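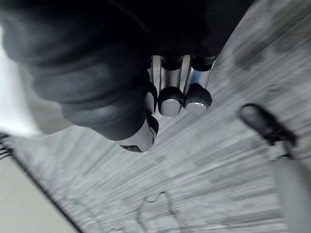
Plostov's repair evenings are back, and they've got twice the room

The Plostov repair evenings return in September after a summer break, and the news everyone was hoping for is confirmed: they're moving into the old seed warehouse on Wasach Lane, with the whole ground floor to spread out in.

Anyone who squeezed into the library annexe last winter will know what a difference that makes. On the busier nights the queue for the sewing machines ran past the lamp bench and out into the corridor, and people were balancing toasters on the radiator while they waited. It was lovely and it was a bit mad. The new space has high windows, a proper loading door for anyone bringing a lawnmower, and 49 sockets along the walls (the annexe had six, two of which couldn't be trusted).

Over 2,079 items were brought in during the last season, from bicycles and bread makers to a very large accordion that took three evenings to put right. Clothes made up the biggest pile by far. Zips, in particular, seem to give up all at once in this town some time in November, and the textile table is laying in extra stock.

The big addition this year is the clock and watch bench, which will run at every session instead of once a month. Mantel clocks are welcome, and so are alarm clocks, kitchen timers and those little travelling clocks in folding cases that turn up in everybody's grandparents' drawers. Longcase clocks are a different matter. If you have one, leave a note at the desk with a photo of the movement and somebody will ring you back about a home visit.

There's good news for woodworkers too. Van Wijk, the timber yard on the Kondmont road, is giving its offcuts to the furniture corner, so there'll be decent pieces of oak, ash and beech to patch chair rails and drawer runners with. Last year's patches were mostly pine from pallets, and while they held up well enough, nobody would have called them pretty. The yard is also lending a set of long clamps, which should mean that table tops no longer have to be glued underneath a stack of encyclopaedias.

How it works hasn't changed. You bring your broken thing, you take a ticket, and you sit down beside someone who knows a bit about it and have a go together. The sitting down together is half the fun! People who came in with a dead kettle last autumn were rewiring plugs for other visitors by Christmas, and at least one regular has now taken her own washing machine apart and put it back in working order, with a single screw left over that she keeps on her key ring.

Repairs are free and always have been. There's a tin by the door for fuses, thread, glue and the like, and it's entirely up to you whether you put anything in it. Spare parts that have to be ordered are charged at cost, and you'll be told the price before anything is sent for.

A few things still can't be taken: microwaves, anything that runs on gas, and televisions of the old, deep-backed kind. Petrol tools are fine provided the tank is empty. Phones and tablets can be looked at, but back them up at home first, and be ready for the answer to be that the screen costs more than the phone is worth.

Sessions start at 6.30pm and the last ticket is handed out at 8pm. The warehouse is step-free from the lane side, and the 222 bus stops directly opposite. Cycle racks are on order and should be in by October; until then there's plenty of railing. Tea is on from the start, and the cake table survives the move, so bakers needn't wait to be asked.

The first evening will have a swap shelf for tools as well. If you've got a spare hand drill, a good pair of pliers or a tin of assorted screws you know you'll never sort, bring it along and take something else home. Books and manuals count, and old car manuals are especially wanted, as a shelf of them was lost when the annexe roof leaked in March.

More hands are needed at the electrical bench and for hemming. You don't have to be an expert, and you don't have to come every time. Ask at the desk on the night, or put your name on the sheet in the library foyer, where the full list of autumn sessions is also pinned up.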